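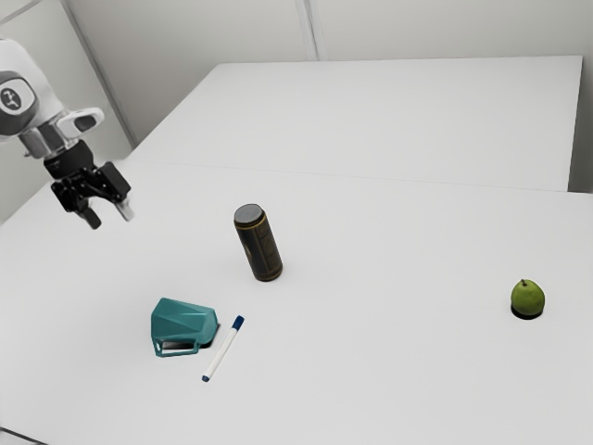

Image credit: Vega Cantero

Product Review: The Staltier Reversible Wool Coat
October 12, 2020

The Staltier Reversible Wool Coat has been sold since June in four sizes and two color pairings, at a retail price of $614. The manufacturer presents it as a single garment suitable for both office and weekend wear. Our apparel desk purchased one coat, in charcoal and camel, size medium, through the ordinary retail channel. The coat was worn by two members of staff in turn and was then examined on the table for construction, finish, and care.

Fabric and construction

The coat is made of two layers of woven wool joined at the edges and at the shoulder seams. Each layer is a wool and nylon blend supplied, according to the hang tag, by the Laltex mill. The charcoal side has a short, dense nap and a dry hand. The camel side is softer and picks up lint more readily, particularly at the cuffs and across the seat.

Stitching is regular throughout. Seams are bound, and the binding matches the layer on which it appears, so that neither side looks like a lining. One loose thread was found at the left pocket and was trimmed without further trouble. The buttonholes are cleanly cut and corded. The buttons are sewn back to back through both layers, and they remained firm during the period of wear.

Weight is the chief reservation. A reversible coat carries twice the outer fabric of a conventional one, and the wearer feels it at the shoulders after an hour or so of standing. Readers who commute on foot will want to try the coat on for longer than a fitting room visit usually allows.

Fit

Staltier cuts this coat straight, with a dropped shoulder and a hem that falls just below the knee on a person of average height. The size medium accommodated a blazer underneath with room to raise the arms. Worn over a thin sweater, it looked large through the upper back. The brand's size chart recommends ordering the usual size; we recommend that shoppers between two sizes take the smaller.

Sleeves are long. They may be turned back to show the contrasting color, and the effect is pleasing, although the fold does not hold when the camel side is worn outward. Alteration is possible but expensive. A tailor consulted for this review quoted $129 to shorten both sleeves, citing the need to open and close the edge by hand.

Appearance and use

The charcoal side is the more formal of the two and pairs well with dark trousers and plain leather shoes. The camel side shows patch pockets and a visible topstitch, and it suits denim and knitwear. Both sides share the same wide notched collar. Those who dislike a large collar will find no relief in turning the coat over.

Pockets are provided on each side. Those on the charcoal side are set into the seam and are deep enough for gloves and a phone. The patch pockets are shallower, and a phone placed in them tends to lean forward when the wearer sits.

Care

The label specifies dry cleaning only. Light brushing removed most surface lint from the charcoal side. The camel side required a lint roller. No pilling was noted at the underarm, though slight roughening had begun where a shoulder bag was carried.

Comparable coats

Two alternatives were considered. The Yao single-layer topcoat costs $200 less, is noticeably lighter, and has a neater shoulder, but it offers less protection against wind. The Killey reversible is priced $41 above the Staltier and comes with a detachable hood. Its synthetic reverse side is more practical in rain and less attractive indoors.

Assessment

The Staltier Reversible Wool Coat is well made and can be recommended to shoppers in cold, dry climates who will make regular use of both sides. Those who expect to wear only one color should consider the Yao.

Rating: four out of five
Sizes: small to extra large
Colors: charcoal and camel; navy and gray
Returns: unworn, with tags attached, to the place of purchase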